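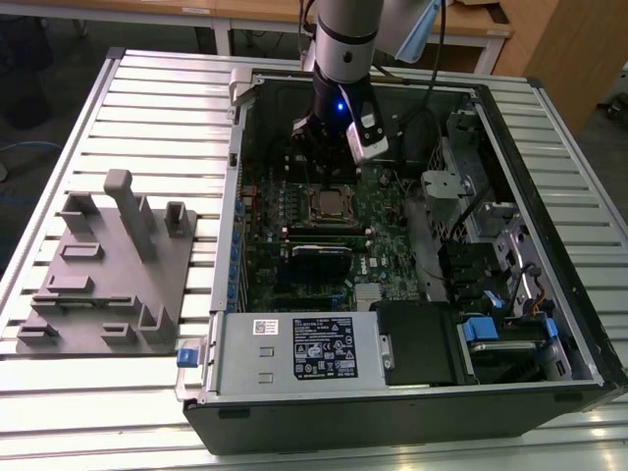 Computer Assembly and Refurbishing Technician (full time)

Hasura Refurbishing, Pikulent site
Published April 15, 2026

Hasura takes desktop computers from offices and schools, repairs them and sells them again with a warranty. Our workshop in Pikulent is growing and we are looking for a technician who will open, check, rebuild and test desktop towers. Most of the day you work at the bench, with the case lying on its side and the side panel off.

What you will do

Open incoming towers, clean them and write down which parts are inside.
Check the processor and its socket, remove the old thermal paste and apply new paste.
Test power supplies and replace the ones that fail. The information on the label must be copied into our stock list exactly, also when the print is very small.
Remove and install memory, expansion cards, drives and heatsinks.
Route the cables so that the side panel closes without pressing on anything.
Start each finished machine, run the test program and sign the work sheet.
Put machines that cannot be repaired aside for parts, and sort these parts into the correct bins.

What we expect from you

You have already built or repaired desktop computers, at work or at home. A diploma in electronics is welcome but we do not ask for it. You know how to work safely with static electricity and you never open a power supply – this is a strict rule with us. You can read English well enough to follow a service manual. You have patience with small screws.

Some towers are heavy, so you should be able to lift 30 pounds. If this is difficult for you, please write it in your application and we will talk about which tasks are possible.

What we offer

A permanent contract after a trial period of 4 months.
42 dollars bonus for each Saturday shift, in addition to your hourly pay. Saturday shifts are always voluntary.
Paid training in the first two weeks, together with an experienced technician.
Tools, work clothes and safety shoes from us.
One used computer per year at employee price.
Free parking behind the building and a bus stop at the gate.

Working hours are Monday to Friday, early shift or late shift, changing every week. We make the shift plan one month in advance. In October we have more deliveries than usual and vacation in this month is possible only for a few days.

About the workplace

The workshop is in the old Tomić printing house, on the ground floor. We have a kitchen with a refrigerator and a microwave, lockers, and a quiet room for breaks. The parts store, which we call Sitik after the software it runs on, is on the same floor, so you do not carry anything over the stairs.

How to apply

Please send us a short letter and your resume. In the letter, tell us which computer you repaired last and what was wrong with it. Three or four sentences are enough. Certificates can be sent later.

You can also bring your application to the front desk at 184 Mill Road, Pikulent, on weekdays before noon. Please write "Technician Pikulent" on the envelope.

We answer every application – also when the answer is no. The interview takes one hour and includes a small practical task at the bench. You do not need to bring your own tools.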